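Rules for Robots That Share a Room

A robot arm does not know what a person is. It follows its program, so people write safety rules for it. A rule that many builders agree to follow is called a standard.

Rule 1: Slow down near people. At Starkthorpe, a kitchen robot's hands may move at up to 70 millimeters per second when a person is close.

Rule 2: Stop on command. Each robot has a red stop button. Pressing it must stop both arms. The button is tested every morning, and the result goes in a log.

Rule 3: Keep a clear zone. The floor is marked with tape 100 centimeters from the robot. Children stay behind the tape.

Rule 4: Test in simulation first. A simulation is a computer model of a robot and its work. Nizar Sayegh and Si-eun Yeo run each new task 35 times this way before a real arm may try it. If one run fails, the count goes back to zero.

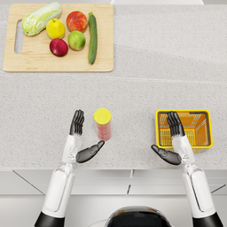 A simulated kitchen task, viewed from above. The robot has two arms with black hands, and the fruits and vegetables are on a cutting board.

Rule 5: Write down every change. If a basket is moved or a new hand is fitted, the task must be tested again.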